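3.2 Collecting the suturing examples

We gathered the whole Kedlow set in July, in the back lab at Tresisville, with two people trading places at the console. Parviz Esfahani did most of the morning runs and I took the late ones. I'd love to say we had a grand plan, but our first plan was a page of notes and a lot of thread. Each run is one stitch, from picking up the needle to trimming the tails, and we stopped at 17 runs per sitting.

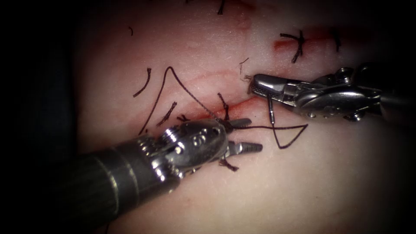 Figure 4. Suturing on the practice pad, with the needle held in the right instrument.

I had wanted fresh pads for every sitting. Joni Heiskanen talked me out of it, and I'm glad he did - a policy that has only ever met a clean pad gets confused by old tails and knots. So we kept sewing on used pads until there was no good stretch of cut left, and we logged how many stitches each pad already had when a run began.

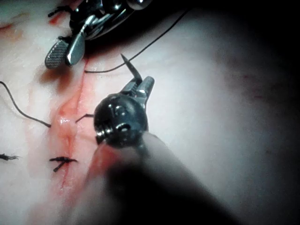
Did we throw out the clumsy runs? We kept them, with a tag for the kind of trouble, such as a dropped needle or a second try at a grab. Only runs with a broken recording were removed.

That left us with almost 700 usable runs. Labeling was slower than sewing! We split every run into short steps by hand, and the step that caused the most arguing was the handoff of thread between the two instruments.
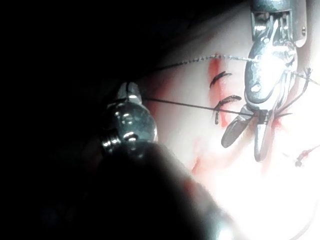

Parviz would mark it at first touch, and I would mark it once the other jaws let go. We ended up going with first touch, then relabeled 40 of my runs to match. The 30 runs held back for testing were labeled by Joni alone, using the same rule, and he didn't see our marks until he had finished his own.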